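In February, the Jalto river forecasting group hosted its yearly visit day at the research station in Fletden. I went along with 14 other people from partner organizations, most of them working on flood warning or farm advice in the Gill valley. The visit ran from 9 in the morning until late afternoon, with a bus trip to two gauge sites after lunch.

Jalto started as a small project on seasonal rainfall and now covers the whole Gill catchment, from the upland farms down to the port at Sovport. Its aim is to give towns and growers earlier notice of heavy rain, and to show how rainfall extremes may shift over the coming decades. Funding for the present phase has 6 months left to run, so much of the day was given over to what has been finished and what has not.

Carter Ouellet, who leads the observation team, opened with the state of the network. There are now 94 rain gauges reporting to Fletden. Most send a reading every hour. The older ones in the upper valley are still read by hand once a day, and the sheets are typed in at the end of the month. He said the gap in the upland data remains the main weakness in the forecasts, as storms often build there first and reach the lower towns the same evening.

The second talk dealt with the rainfall model. The group has stopped using the coarse version for local warnings and now runs a finer one twice a day. It handles short, intense storms better but still places them too far east in some cases. A farm adviser asked whether the error was steady enough to correct by hand. The answer was that it depends on the wind direction, and that a table of corrections is being tested at Sovport.

There was a longer discussion about how warnings are worded. Last year the team surveyed 357 households in the lower valley. Many people had received a warning by text message but did not know which side of the river it applied to. The new messages name the nearest bridge and give a time in plain terms, such as "before dark." Several visitors asked for the messages to be sent to schools as well, and this was added to the list of actions.

After lunch we drove to the first gauge site, a fenced plot above a dairy farm. The technician opened the housing, cleared some leaves from the funnel, and showed us how the tipping bucket is checked with a measured bottle of water. The second site is at a weir below the town, where a level sensor is mounted on the wall. It was out of service last spring when silt built up around it, and it has been moved higher. At very low flow it no longer reads, which the team accepts for now.

Back at the station we were shown the forecast room and the small archive next to it. The archive holds paper records from the valley's earliest gauges, and the group is scanning them in order of site. 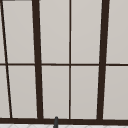 Dark-framed window with pale panes, computer rendering.

The last session was on planning. The team wants to replace the hand-read gauges in the upper valley first and then extend the model runs to four a day. Partners from the farm side would prefer a ten-day outlook before either of those. No decision was made, and both options will be costed before the next meeting, which is to be held at Sovport.

Slides from the morning talks will be sent to everyone who attended. Partners who want gauge data for their own area should write to the Fletden office with the site names and the period needed. Hourly data can be supplied as a spreadsheet. Scanned records from the archive are not yet available for sharing.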